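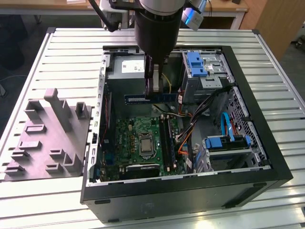

How many demonstrations does a robot arm need before it can be trained to seat a memory module? Undero, which repairs and resells office computers, recorded 107 for its first training set and kept 100 of them.

The company said in June that it has moved its memory replacement trial from scripted motion to teleoperated demonstration at its Plakcombe site. An operator drives the arm by remote control through the full task: pick up the module, bring it over the open case, line it up with the slot and press until the latches close. Joint positions, gripper opening and camera video are logged together for each run.

Scripted motion worked on one tower model and failed on most others, according to Siham Ait Ali, who leads the trial. Slot position varies between boards, and loose power cables often cross the approach path. "The operator goes around the cable without thinking about it. Writing that as a rule took us weeks and it still snagged," she said.

The seven discarded runs were dropped for logging faults. Failed insertions followed by a successful second attempt were kept, so that the trained policy has examples of recovery.

Hand guiding was tested first. Operators Senyo Antwi and Dilwyn Meredith held the wrist and moved the arm directly, but their hands blocked the camera view during the last 15 millimeters of travel, and force readings at the wrist included the push of the operator. Remote control removed both problems at the cost of slower runs.

The control software is supplied by Mavik. Undero plans to record a second set on small form factor cases, with 5 operators in place of the current two.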